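Clanasero publishes results of gripper comparison on household objects

Clanasero publishes results of gripper comparison on household objects

27/09/2026

Clanasero has finished a comparison of two robot grippers for light kitchen and tabletop work. The results are released today together with the test plan, so that other workshops can run the same trials on their own arms.

The two grippers were the Kokwood parallel gripper, which has two rigid fingers, and the Fukari, which has softer fingers that bend around what they hold. Both were fitted in turn to the same arm and driven by the same Ginting controller. The operator, the table and the lighting stayed the same throughout.

Each gripper made 100 attempts, giving 200 in all. An attempt counted as a success if the object was lifted clear of the table, carried to a marked spot and put down without being dropped. The objects were everyday things such as mugs, bowls, plastic bottles, toy fruit and soft toys. They were moved between attempts, and some were laid on their sides on purpose.

"Most of the published figures we could find were for boxes and cylinders standing upright," said Irfan Tjoa, who led the trials. "Our customers ask about mugs that have fallen over. We wanted figures for that."

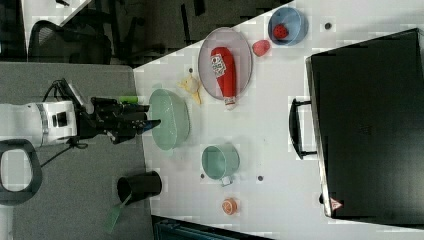 The rigid fingers did better on thin edges. Rims of bowls and colanders, plate edges and mug handles were picked up more reliably with the Kokwood, and the object usually stayed at the angle at which it was gripped. The Fukari did better on small rounded items and on plush toys, where the rigid fingers tended to push the object away before closing on it.

Neither gripper managed well with flat items lying directly on the table. Clanasero has left these attempts in the totals and lists them separately in the report.

Changing from one gripper to the other took roughly 40 minutes, including the time needed to set the tool length again in the controller. Most of that time went on cables. On the Kokwood the cable leaves the gripper at the side and has to be given enough slack for the wrist to turn. The first cable run was too short and was replaced before any attempts were counted.

Nadiia Didenko, who wrote the control software, said the controller settings mattered more than the team had expected. "We began with one closing speed for both grippers and it suited neither of them. Slowing the last part of the movement helped a good deal with the small fruit. The settings we ended up with are in the appendix."

The report does not recommend one gripper over the other. It gives the results by type of object and leaves the choice to the reader. Prices are not covered.

A second round of trials is planned for January. It will use the same arm and controller, with a wrist camera added, and will look at whether a closer view of the object reduces the number of missed grasps. Suppliers who would like a gripper to be included should contact Clanasero before the end of the year.

The report, the object list and the controller settings can be had free of charge on request from the Clanasero press office.

Notes for editors

Clanasero tests and fits robot arms for small workshops and catering suppliers. Both grippers were bought at list price and no supplier paid towards the trials.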